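2020-11-20

Slept badly and woke to rain, so the walk to the workshop was a damp one and I arrived with my left shoe squelching. Pauline had already put the heater on, bless her, and there was tea in the big brown pot — stewed, but I drank two mugs of it and felt human again.

We spent the whole morning on the Vodden order, which has to be away before December. Violeta read the part numbers aloud and I ticked them off, and we got along nicely until we reached the little brackets, when it came out that Clirmont had billed us for 258 and the delivery note said 70. I rang them and was passed from one person to the next for most of an hour, and in the end a very kind young man promised to look into it. I shan't hold my breath! Béla says they did the same to him last spring, and he only got his money back by turning up at the counter in his good coat.

After lunch (cheese and pickle again, I must be more adventurous) it was quieter. All that matt black, so smooth over the back, and then the rough band across the top with its tiny diamonds, like the handle of my father's old file. I do like a thing that has been finished with care.

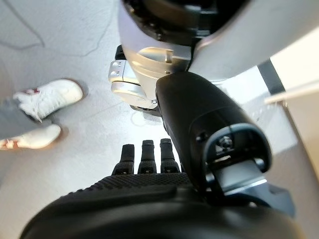 Three of the fingers, with the arm coming down beside them.

Home by six. Jolán telephoned about the curtains and we talked far too long, mostly about her sister. Soup, then bed with the hot water bottle. Must remember to post Meirion's card tomorrow, and to stuff that shoe with newspaper.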